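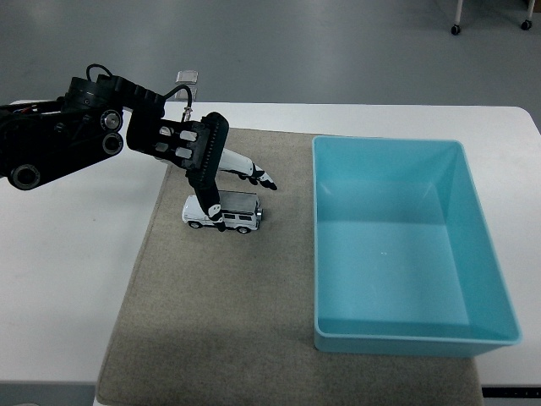
Automated toy sorting at Lendgate

Automated toy sorting at Lendgate is the use of robotic arms in the returns department of Lendgate, a toy lending service. The arms take returned toys from a table and place them in plastic bins, which then go to cleaning or to repair. The system was put into regular use in January 2022 and is known among the staff as Kaimal, after the name of the software that controls it.

Background

Lendgate lends toys to nurseries and families and receives up to 3000 pieces in a week. Before the automation, all returns were sorted by hand by a team of 11 people. The work was simple but tiring, and many sorters complained of pain in the wrist and shoulder. A first trial with a suction gripper, supplied by the company Gruvier, was stopped in June of the year before. The gripper could lift flat boxes and puzzles, but it dropped small vehicles and figures.

Operation

The present system has 4 stations. In each of them an arm with a jointed hand works over a table covered with a mat. Model cars are among the items handled most often. The hand touches the car from the top and the side, closes the fingers and moves it to the bin. Soft toys and costumes are still sorted by people, and so is everything that arrives with loose parts.

When the hand fails two times with the same toy, the station stops and a light calls the operator. The operator can move the toy with the hand controls or take it away from the table.

Effects on the staff

No sorter was dismissed when the system was introduced, but the jobs became different. Five of the sorters are now station operators, and the others moved to inspection and repair. Parvathi Warrier, who led the returns team in this period, wrote in the staff bulletin that lifting and reaching had become less, while "the waiting and watching is a new kind of tired". After her report the operators began to change places with the repair bench every 70 minutes.

The pay of operators was raised one grade. Repair workers did not receive the same raise, and this remained a point of disagreement – it was discussed again when the sister warehouse at Zandano asked for its own stations.

See also

Returns handling
Job rotation
Toy library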